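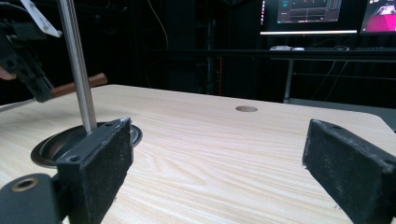 Desk with holes already in the top: cover them, use them, or replace the top?

venla_r
I took over a table from an office that was closing and I need opinions before I put any money into it. The top is a pale wood-grain laminate with a rounded edge. There is a small cable grommet near the middle at the back, with a tan rim, and further left a much bigger round opening with a shiny dark bronze liner and a raised lip.
I want to use it as a work table. Mostly soldering, some sewing, some laptop time. The small hole is fine. The big one is where screws go to die. I have lost two already this week.
Options as I see them:
1. Find a lid for the big hole.
2. Run a pole up through it and hang things off that.
3. New top, keep the legs.
The frame is solid and doesn't wobble. I paid 24 dollars for the whole thing, so I don't want to spend 400 on a new top.

zhuravel_v
Lid. Measure the inside of the liner, not the lip. People measure the lip, order the cap, and it sits on top like a hat. If the liner has a taper, measure it an inch down as well.

Sterdale_Steve
Option 2. I have had a steel rod standing in the big hole of my bench for years, with a lamp and a fume hose clamped to it. It frees up the whole back of the table. You do need something under the top to hold the foot of the rod. The hole will not hold it.

latifa.saber
What is the table going to be up against? If it goes against a wall I would just turn it around so the big hole ends up at the other side, and put the printer over it.

venla_r
Not a wall. It stands in the middle of the room with dark curtains or panels behind it, and I walk all the way around it. So the hole is going to be in the way of something whichever way I turn it.

pylyp_a
I'd replace the top. Laminate with a rounded edge is nice on the forearms but it's a poor surface for soldering. One dropped iron and you have a brown mark forever. A solid core door blank was under 100 at my lumber yard in July.

zhuravel_v
She doesn't need a new top for soldering, she needs a silicone mat. Mine is on the same kind of laminate and there's no mark on it after five years.

pylyp_a
A mat slides. You also can't clamp a vise to a mat.

zhuravel_v
You clamp the vise to the table and lay the mat next to it. I don't see the problem.

Sterdale_Steve
Clamping on a rounded edge is a bit of a pain, to be fair to Pylyp. The jaw wants to roll off. Put a scrap of plywood with a square edge on top and clamp through that.

demchenko_wood
Coming at this from the furniture side. Most laminate tops are particleboard underneath. If water gets in around the big liner, the core swells and the lip starts to lift. Run a fingernail around the rim. If it's flat and tight all the way, leave it alone. If it's raised on one side, pull the liner, let the edge dry for a few days, seal it with wood glue thinned with a little water, then put the liner back.
I would not hang a heavy arm off a rod that leans on the liner. That will open up the edge faster than water will.

Sterdale_Steve
Agreed, that's why I said support it from below. Mine goes into a floor flange screwed to a board across the frame. The rod doesn't touch the liner anywhere.

venla_r
Checked the rim. Tight all the way around, no lifting. Inside the liner it measures the same at the top and an inch down, so no taper.
Leaning toward the rod for the lamp only, nothing heavy. What do you all do about the gap around it?

latifa.saber
Split foam pipe insulation, cut to a short ring. Costs almost nothing and you can pull it out when you need to drop a cable through. Clomen also sells a two-piece brush cover, but check the diameter because they only do a couple of sizes.

zhuravel_v
The Clomen one sheds bristles. Get the foam.

pylyp_a
Still say door blank. But if you keep this top, run the cables down the small grommet and keep them off the surface. A cord lying across the side of a work table gets an iron on it sooner or later.

venla_r
OK. Foam ring, lamp on a rod with a flange underneath, silicone mat, cords through the small hole. I'll pick up the flange on Wednesday. Does it matter if the board across the frame is pine?

demchenko_wood
Pine is fine for a lamp. Drill pilot holes or it will split at the ends.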